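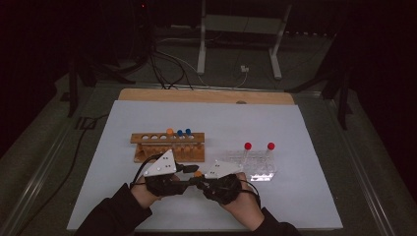
Pre-departure inspection, charter sloop Rostness
Base: Pallau Marina, fuel dock side
Inspection date: 2024-03-14
Status: released with two open items

Complete before handing over the boat. Mark OK, FAIL or N/A. Any FAIL needs a comment.

Hull and deck
Through-hulls, all seacocks open and close – OK
Softwood plugs tied at each seacock – FAIL
Comment: Plug missing at the galley drain. Replacement on order from Ocampo Chandlery. Seacock itself turns freely.
Lifelines, stanchions, pelican hooks – OK
Comment: Port gate hook is stiff. Rinsed and lubricated. Check again in June.
Bow roller and anchor pin – OK
Windlass, up and down under load – OK
Comment: Breaker trips if the switch is held after the anchor seats. Mention at the skipper briefing.

Rigging
Cotter pins taped, turnbuckles locked – OK
Furler line, full length – OK
Comment: Chafe near the second fairlead. Line turned end for end.
Mainsheet traveler stops – OK
Reefing lines led and marked – OK

Engine
Oil level, cold – OK
Engine hours – 551
Comment: Last oil and filter change at 495. Next change due 100 hours after that.
Raw water strainer clean, lid seated – OK
Belt tension – OK
Cooling water at exhaust within one minute of start – OK
Idle in neutral, then short run at 3000 rpm alongside – OK
Comment: Light smoke on startup, clear once warm.
Shaft seal – OK

Electrical
House bank holds overnight with fridge on – OK
Navigation lights – FAIL
Comment: Stern light intermittent. Corrosion in the socket. Cleaned, works now, but the fitting should be replaced. Day sailing only until done.
Bilge pump, auto and manual – OK
VHF radio check on a working channel – OK

Safety gear
Life jackets, one per berth plus one spare – OK
Flares in date – OK
Fire extinguishers, gauge in green – OK
Throwable device within reach of helm – OK
First aid kit sealed – OK
Liferaft – N/A
Comment: Not carried on the Jotenham day route. Required for any overnight booking.

Open items
1. Galley drain plug.
2. Stern light fitting.

Keep one copy in the chart table and one in the base office. Open items carry over to the next sheet until signed off.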